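Getting Coffee and Tea Stains Out of the Kitchen

Jun 27, 2019

Most coffee stains come out with things you already have under the sink. The trick is to start early and use the mildest cleaner first.

Countertops and tables

Blot a fresh spill with a folded cloth, working from the outside edge in. Wiping pushes the liquid into seams and under appliances. Once it is soaked up, go over the spot with warm water and a drop of dish soap, then rinse.

For a ring that has dried on laminate, mix baking soda with enough water to make a paste. Leave it on for 2 minutes and wipe it off with a damp sponge. Do not use the paste on marble or on anything with a high polish.

A dark cloth is handy for coffee because it doesn't show the stain. Try a new one on a damp corner of the counter first. Some of them bleed dye for the first few washes. 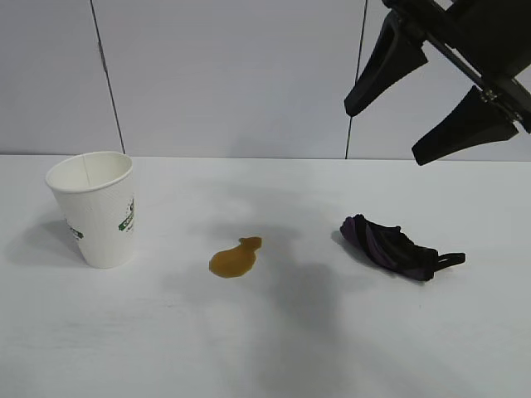 Mugs and travel cups

Brown film inside a mug is tannin. Fill the mug with hot water, add a spoonful of baking soda and let it sit overnight. Scrub with a bottle brush in the morning. Lids need the same soak, with the rubber seal taken out.

Carpet and rugs

Blot, then dab on a mix of 200 ml cool water and a teaspoon of white vinegar. Blot again with a dry towel. Repeat until no more brown comes up. Set a heavy book on a dry towel over the spot and leave it there until the pile is dry.

Shirts and tablecloths

Run cold water through the back of the stain as soon as you can. Rub in liquid detergent, wait ten minutes and wash as the label says. Check the spot before the item goes in the dryer. Heat sets whatever is left, and after that you may need an oxygen bleach soak.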